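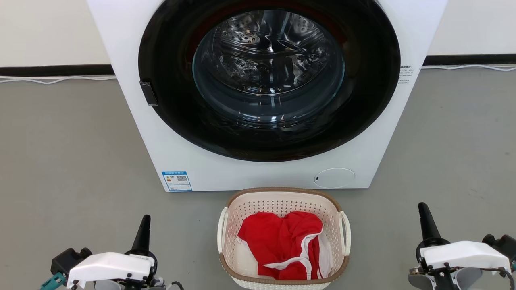
The washing machine, door shut, drum apparently empty.

Mon 26 September

Back from Ostilmont last night and I still have sand in my ears. A whole week of walking the coast path and I managed 166 kilometres, which I had to add up twice on the back of the ferry ticket before I believed it. My knees believe it! The left one makes a noise on the stairs now, a sort of creaky gate.

I meant to write every evening and of course I didn't, so I'll put down what I can remember before it all goes to mush. The first two days out of Tususbridge were wet, proper sideways rain, and I ate my sandwiches standing up in a bus shelter with a very damp spaniel who didn't seem to belong to any of the people there. Then it cleared on the third morning and the sea went that flat milky green and I took my boots off and just sat. I must have sat there an hour. Didn't read, didn't look at the phone (it was at the bottom of the bag with a leaky banana, so that was that).

The best bit was the stretch past the lighthouse, where the path goes up and up through gorse and then drops down to a tiny cove with a tea hut. Cheese scone the size of my fist. I had two, and then carried a third up the next hill, and regretted it near the top, and ate it anyway.

The worst bit was the guest house in Trindus. Lovely woman, awful bed. It had a dip in the middle like a hammock and I woke up folded in half. And the window wouldn't shut, so I had gulls from half past four - they were at it on the roof like people moving furniture.

New boots did all right. I'd been worried, I only bought them in July and had hardly worn them further than the shops. One blister on the right heel, day four, and it was gone by the end of the week. The old Miettinen rucksack is on its last legs though. The strap is held on with a safety pin and some tape from the chemist's, and I don't think I can sew it again, there's nothing left to sew into.

Today has been all washing and toast. Socks first, then everything else, and the post in a heap on the table which I've looked at and not opened. Rang the dentist. Bought milk, eggs and a cabbage I don't remember wanting.

I keep thinking about going back in the spring to do the northern half. It's hillier up there and the buses are hopeless, but I've got the map out already and it's spread all over the bed, so I'll have to move it before I can get in.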